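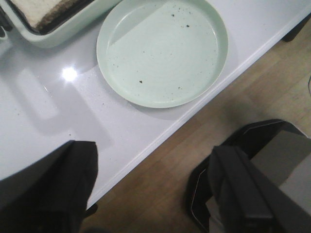 Wrist camera (gripper testing)

A wrist camera is a small camera fixed at the end of a robot arm, close to the gripper, so that it moves wherever the hand moves. I've been adding to this page on and off while I compare grippers on kitchen jobs, so expect an encyclopedia entry with a fair bit of me in it. Most of what follows comes from tabletop work with two-finger grippers (plates, trays, bread, that kind of thing), and I've left out welding and warehouse picking, where I have no business giving advice.

Other names

People also say hand camera, gripper camera or eye-in-hand camera. The last one is the term you'll meet in papers. The opposite arrangement, with the camera on a wall or a tripod looking at the whole arm, is called eye-to-hand. In our shop in Mirnmont we just say "wrist" and "room," and everybody knows which one is meant.

What it sees

The fingers are nearly always in view, big and dark along the bottom of the picture, and the thing you want to grab is small and further up. On a plate-and-tray setup like the one at the top of this page, a round mint-green plate sits close to the edge of a glossy white counter, and the fingers take up more room in the picture than the plate does! That feels like a waste of pixels when you start out. I've come to like it, because the gap between the fingers tells you where the grip will close, and you can judge that gap against the rim of the plate without doing any math.

Crumbs turn out to be a lovely free test of sharpness, by the way. If I can pick out the dark crumbs on the floor of a pale plate, the focus is good enough for any rim I'm going to ask the fingers to find. If they smear into the background I go back and check the lens before I blame the software.

Glare

Shiny counters are the big headache. A lamp overhead can show up as a small, hard bright spot, and a window or a light panel as a long soft band, and both of them slide across the surface as the arm moves. A program that looks for bright edges will happily chase either one. I lock the exposure before each run, and I lower it until the white counter stops washing out. Some people put a matte mat down, and it does help, but then you've tested your gripper on a mat and your kitchen still has a glossy counter.

White on white is hard too. Pale green dishes on a white top are a decent middle case: enough color to find the outline, little enough to show up a weak camera.

Fingers and sleeves

Matte black fingers are my pick for camera work. They don't throw light back at the lens, and they stand out against most tableware. The Ulano pair I used through April had a soft covering that creased a little with use, and the creases confused my finger-tracking code until I taught it to look only at the outline. The Haddad pair is smooth and hard, easier to track, and noticeably worse at holding a thin rim. I go back and forth. For plates I'd take the Ulano, for boxes the Haddad.

Plates near an edge

This is my favorite test and the one I'd suggest to anyone with a new gripper. Put a shallow dish close to the front of the counter, so that one finger can come in over the floor side and the other over the counter side. The wrist camera then has to deal with two surfaces at very different heights, and a depth estimate that was fine in the middle of the counter can go badly wrong when half the view is wooden floor. Plank seams running parallel to the counter edge make it worse, since an edge finder may lock onto a seam.

I run this one 55 times per gripper, moving the dish a bit each time, and I slow the arm down to 300 millimeters a second for the approach. Use a dish you don't care about.

Cables

Look for them in the picture before you start. A thin dark cable on the floor is easy to miss from the room camera and much easier to spot from the wrist.

Controllers

I've driven the same arm with 2 controllers, the Plarkico box and an older one we built ourselves. The Plarkico reads the camera and the fingers on one clock, and that makes the recordings so much nicer to go through afterward. Ours drifts, and after 1000 recorded approaches I was lining up pictures and finger positions by hand, which I don't recommend to anybody.

See also

Eye-to-hand camera
Finger pads
Exposure lock
Hand-eye calibration

Page last changed May 7, 2021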